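Sindley Dress Collection: Progress Report to the Clerkar Fund
Period covered: through March
Prepared by Doaa Belhaj, collection lead

Cataloging. The grant covers 901 garments and accessories from the Castaño bequest, mostly everyday clothing worn by mill families and farm workers. All of the aprons, work shirts and outer skirts now have full records. The children's clothes are next. Hats and shoes will follow in the second half of the year, as set out in the original plan.

Each record gives fiber, weave, closures, repairs and any known wearer. Repairs are taking longer to write up than we allowed for. Many of the work shirts were turned at the collar and recut at the cuff, and we have decided to record each alteration separately so that researchers can search for them.

Dye study. Phúc Khúc took thread samples from 20 indigo pieces. Two gave results that do not match the dates in the bequest list, and we have changed those entries to "date uncertain" until a second reading is done. No other dates have been changed.

Oral histories. Interviews with former seamstresses are finished. Transcripts are being checked against the recordings. Several speakers used local names for sleeve and bodice shapes, and these will go into the catalog as alternate terms.

Storage. The acid-free boxes arrived late and one size was wrong. Tristier replaced them at no charge. The winter coats are still on padded hangers in the old room and will be moved once the new rail is up.

Budget. Spending is within the approved amount in every line except postage, which is over by $200. We ask to cover this from the unspent travel line. No other changes are requested.

Next period. Finish the children's clothes, complete the second dye reading, and send the Fund a draft of the public guide to work dress. We would welcome comments on the draft before it goes to the printer. 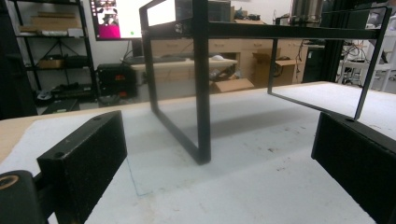
Black metal frame with a clear side panel, on a white table.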